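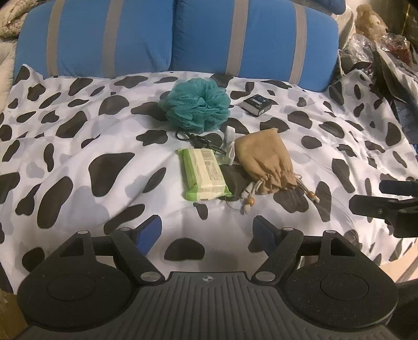
Unit 4: Writing error messages and empty states

Interface Design for Developers
Notes by Ainhoa Marín, version of 6 November 2023

Please read these notes before the practical session. The part on forms repeats some things from Unit 3, so if you were present you can go through it fast.

1. Where we are

In the last unit we drew the main path of a booking form: the user opens it, fills it, sends it and gets a confirmation. This is the path that clients like to see in a demo. Today we work on the other paths. In most projects I have worked on, they were written by the developer at the end, alone, in the same hour as the code. The result is text such as "Invalid input" or "Operation failed (7)".

The terms we will use:

Error message: text shown when the system cannot do what the user asked.
Validation message: text shown next to one field, before or after sending.
Empty state: what a list, table or search page shows when it has no content.

Some books put validation messages inside error messages. I keep them separate because they usually live in different places in the code and different people review them.

2. What an error message should say

A message has to answer two questions for the user: what happened, and what can I do now. A third question, why it happened, is optional. It is useful when the reason changes what the user will do next.

Compare these two messages from Nirkotico, the practice application of this course:

Before: "Upload error. File rejected by server."
After: "This file is larger than 200 MB. Choose a smaller file or split it in two."

The first one is true, but the user will probably try again with the same file. The second one gives the limit. Note that it does not say "please" or "sorry". An apology is fine when the fault is ours and the user lost work, for example when a draft could not be saved. If every message apologizes, the users stop reading the first words.

Technical codes can stay, but put them at the end and in smaller type. The support team at Flastix, where I worked before teaching, asked us to keep them, and they were right. A customer on the phone can read a code aloud much more easily than describe a situation.

3. Validation: when to show it

There are three usual moments:

a) While the user types. Good for password rules or a character counter. Bad for email addresses, which are always wrong until the last letters.
b) When the user leaves the field. A good default for most fields.
c) When the user sends the form. Always necessary, also when you already do a) or b), as some rules depend on several fields together.

When you show messages at moment c), move the keyboard focus to the first field with a problem, or to a summary at the top that links to each field. Do not erase what the user wrote. I have seen forms that empty the card number and also the address after one wrong digit, and people leave.

Color alone is not enough to mark a field. Add text, and connect it to the field in the markup, so that a screen reader reads it together with the label.

4. Empty states

A list can be empty for different reasons, and each one needs its own text:

First use: the user has not created anything yet. Explain in one sentence what will appear and offer the action to create it.
No results: a search or filter found nothing. Repeat the search term and offer to clear the filters.
Finished: all tasks are done. A short line is enough.
No permission: the content exists but this user may not see it. Talk with the security person before you write this one - sometimes we should not even confirm that the content exists.

A frequent mistake is to use the first-use text for all four. The user filters a list with many orders and reads "Create your first order".

5. Exercise for the session

Work in pairs with the Løken or the Rollell prototype, as you prefer. Find 7 messages in it and put them in a table with these columns: current text, what happened, what the user can do, new text. Then exchange tables with another pair and read their new texts without looking at the screens. If you cannot guess what the user was doing, write a note in the margin.

Bring the table in digital form. We will need it again in April for the unit on translation, where the length of each text becomes a problem.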